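Hamer is a method for training robot manipulation policies in simulation and selecting which of them to test on a physical robot. It was developed at the Jastley laboratory and builds on an earlier scene-matching tool, Liao, which aligns a simulated camera view with the real one. The name refers both to the method and to the software released with it.

Training takes place in rendered copies of a workcell. A policy is trained on 426 demonstrations, and each is replayed with changes to lighting, surface texture and the starting position of the arm. The layout of the bench is kept fixed within a run – only its appearance and the arm's starting position vary.

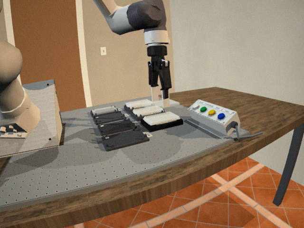 Simulated workcell with a two-finger gripper over a perforated plate. The box at right has four push buttons.

Candidate policies are then ranked by their success rate in simulation, and the highest-ranked are run on the real bench. In the original study, 46 policies were ranked and each was given 40 trials on hardware. The simulated and real rankings agreed closely for placing and button-pressing tasks. Agreement was weaker for tasks involving cables, which the simulator treats as rigid once they are laid out.

A later evaluation on the Gurkerier task set used 42 policies and reported a similar pattern. It also found that removing the texture changes lowered agreement more than removing the lighting changes.

Limitations

Hamer requires a measured model of each workcell, and small errors in fixture height can change the ranking. Contact forces are not compared between simulation and hardware.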